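The bells of Ovano are back

September 14, 2026

I wanted to write this earlier, but the end of August was full of work and the text stayed half finished on my computer. Now the evenings are a little longer and I can finish it.

In Ovano we have a small theater with a tower on its left side, and in the tower there is a set of eight bells which play a melody before each performance. When I moved to the town, the bells were already silent. The older people told me how it was before: you heard the first melody at home, you put on your coat, and if you walked quickly you arrived at the door with the second one. For me it was only a story. I went to the theater many times and I looked at my watch, like everybody.

The reason for the silence was the old drum. It is a big metal cylinder with 1160 holes, and in the holes there are pins which pull the wires of the hammers. With the years the axle had bent, and then 79 of the pins were broken or lost. You could still turn it by hand, but what came out was not a melody. The town asked for a price two times and both times the answer was too high.
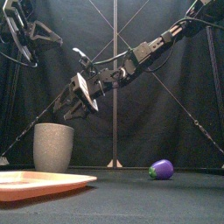 Last winter the firm Dervishi, which has its workshop in Tirnell, offered to take the drum away and repair it for the cost of the material only. They wanted to have their name on a small plate at the entrance, and I find this a fair exchange. The drum left on a truck in the snow. It came back in spring, and after this the work in the tower went on for almost two months, because the wires were also in a bad state and the wooden floor under the machine had to be made strong again.

I must say that I had some doubts. In Milley, where I lived before, they also repaired the church bells, and they put in an electric system with loudspeakers. It is correct, every note is in its place, but you hear that it comes from a box. I was afraid that we would get the same thing. Instead they kept the hammers, the wires and the drum, and only the motor is new. The old one, with the weights, stays in its corner and you can see it if you ask at the ticket office.

The first evening with the bells was at the opening of the summer season. I stood on the square with a lot of other people and we were all looking up, which is a little foolish, as there is nothing to see from there. Then it began. The third bell is lower than I expected, and it sounds a little late, as if it must think first. A woman next to me said that it was always like this, also when she was a child, and she was very content about it.

Since then I hear the melody from my kitchen, if the window is open and the wind comes from the river. I still arrive too early at the theater. The next concert is a string quartet, and I already have my ticket, in the balcony, on the side of the tower.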